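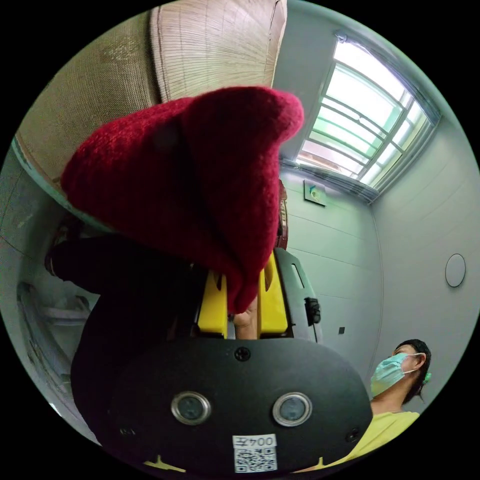
Progress report to Irby, Apr 28, 2021

Great month at Randa! The handheld grippers are in daily use in furnished rooms, and we now know far better what to buy next. Soft goods (blankets, towels, knitwear) have been the best test of the tool so far, and the operators have really taken to it. 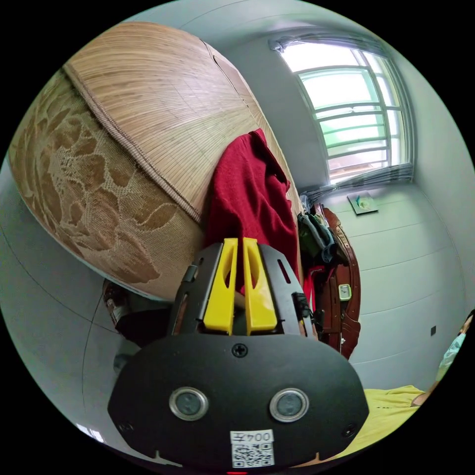 Handheld gripper with yellow fingers, bamboo mat and red towel behind.

For the second half of the budget we'd like to order 4 more grippers, 8 spare finger sets and 2 chargers. Fonseca can deliver in three weeks. Derkex came in cheaper, but without spare fingers, and those are the part we most want on the shelf.

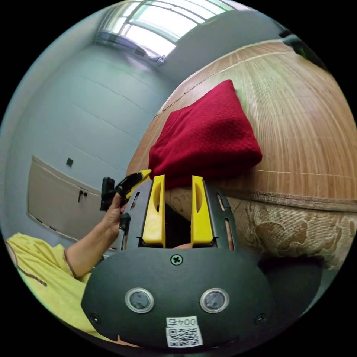 Fonseca wrote back that ordering the fingers with the grippers would save us a second shipping fee, and that the quote holds until we sign. We'd love your go-ahead on the full order.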